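Cekix tabletop arm — demonstration unit
Sold through Flaltex. Item 3627.

We list this arm because people keep asking for it, and we went to the March open day in Rurham before writing the page. The maker's own sheet says it "clears a table on its own." We'd hold off on that until you've watched one work for longer than a sales pitch lasts.

The demonstration was a single job: pick up a small cube and put it in a bowl. We stayed for 14 tries. It finished most of them, slowly, and twice it closed its fingers on air and carried on as if it had the cube. The cube had to be set down by hand before every try, which the sheet leaves out.
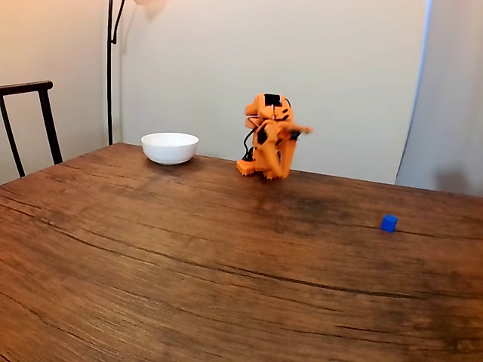

Adamczyk wrote to us afterward that one cube on a bare table proves very little, and that the same arm should be shown with mugs, spoons and a crumpled napkin before any shop puts the word "household" next to it. We asked the maker for that test at the open day. They said maybe next time.

What you get: the arm, its cables, a power supply and a printed setup guide. Allow 2 hours for the first setup — ours took longer. The laptop is extra.

Price: 121 per week to rent, with a deposit. We don't sell it outright yet. Good for a classroom or a patient hobbyist. If you want your dishes put away, keep your money for now.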